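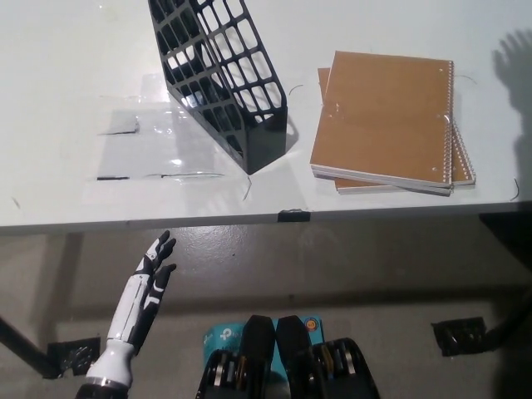 Notes on looking after the humanoid cell at Brorkia. One station, one machine, one white table. Long thread.

Start of shift: power on with both arms below table height and hands open. Fingers must be clear of the front edge before the arms are enabled. If a hand is resting under the edge, move it by hand first, brakes released.

Wrist check next. Look at the ring at the base of the hand and feel for play. Any play, stop and retorque in a cross pattern. Teresa Stępień keeps the torque sheet in the Zondow binder.

Fingertips get wiped with isopropyl every 60 cycles. Black tips hide grime well, so wipe on the count and don't go by looks. Let them air out before the next grasp.

Current task set is desk items: magazine file, notebooks, clear film. The film is the hard one. The depth camera gets almost nothing from it except glare and creases. Lower the exposure before touching the grasp settings.

The mesh file holder is nearly as bad. Depth points go through the openings and land on the tabletop. We fit the side panel as a plane and throw out everything more than 11 mm behind it.

Spiral notebooks: approach from the side away from the wire. A fingertip caught in a coil will trip the finger current limit. Reset takes two minutes if the encoder kept its zero, longer if it didn't.

Clear loose strands off the table between runs. Thin dark ones on white show up as edges in the segmentation, and long ones wrap around finger joints.

Table feet: check the floor brackets every 200 hours. If a foot has shifted, redo the hand-eye calibration. Don't try to nudge the table back to where it was. Zbigniew Pawłowska tried that at Bruritz and lost a day.

Lighting: stand back from the table during capture. A hand shadow on the white top is enough to shift the auto exposure.

Open item: finger tendon tension on the Sobczak hand drifts after warmup. Logging it through October. Will post the curves when I have them.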